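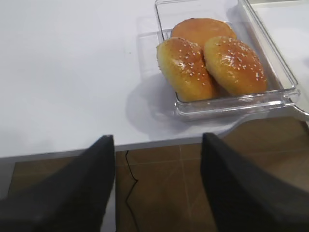
July 6, 2010

Choir practice ran late again and I got home after 11, but my head's still buzzing so I'm writing anyway. Anisa picked Psalm 44 for Sunday's reading, which is a hard one! All that "why do you sleep, O Lord", right before morning tea. I've read it twice now and I reckon I like it more than the cheerful ones (don't tell Bayu).

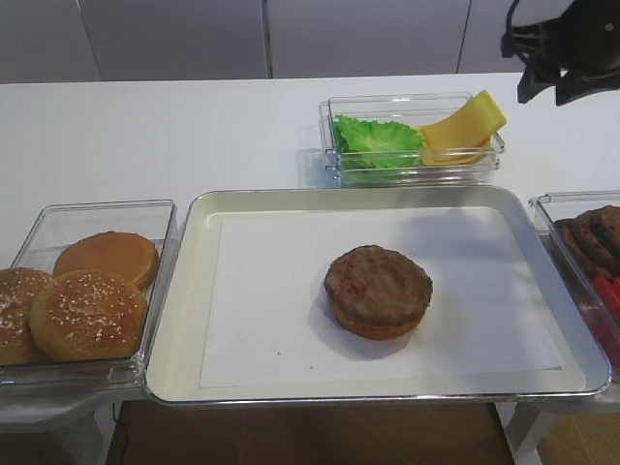 I've been a bit dry in prayer since April, to be fair. I sit down, say the usual words, start thinking about the car rego. Kurniawati told me to try praying out loud on the drive to Derstead, so I'll give that a go tomorrow. Must ring Mum as well.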